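Retamal extends electronics drop-off hours through July

Residents of Retamal will have more time to get rid of old computers, printers and phone chargers this summer. The town's drop-off site on Mekum Road is staying open until 7 p.m. through the end of July, two hours later than usual.

The town made the change after a spring collection drew 101 carloads in one morning and left a line of cars back to the Sasum bridge. Many people who came after work that week found the gate already locked.

"We heard the same complaint over and over, that we close before people get home," said Oğuzhan Çınar, who manages the site. "So we moved the closing time."

Drop-off is free for households, with a limit of five large items per visit. Small businesses can bring up to 12 items a month but must register at the front desk first. Old tube televisions carry a $12 charge, the same as last year.
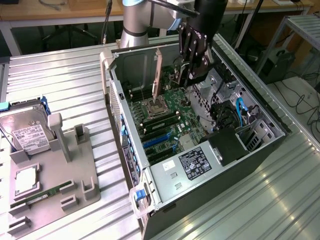

A desktop computer with its side panel removed.

Computers are the most common item brought in, followed by printers. Çınar asked residents to copy any files they want to keep and to wipe their drives before coming, as staff cannot return equipment once it has been checked in. Loose batteries should be taped at the ends and handed over in a separate bag.

Equipment collected at the site goes to Nillska, a recycling firm under contract with the town since last fall. Machines that can be repaired are set aside for the library's loan program, which hopes to have 200 laptops and desktops ready by the start of the school year. The rest is broken down for metal and plastic.

The site does not take refrigerators, air conditioners or smoke detectors. Those still go to the county transfer station, which is keeping its regular hours.

Residents should bring a driver's license or a recent utility bill as proof of address. The entrance is on the north side of the building, past the salt shed.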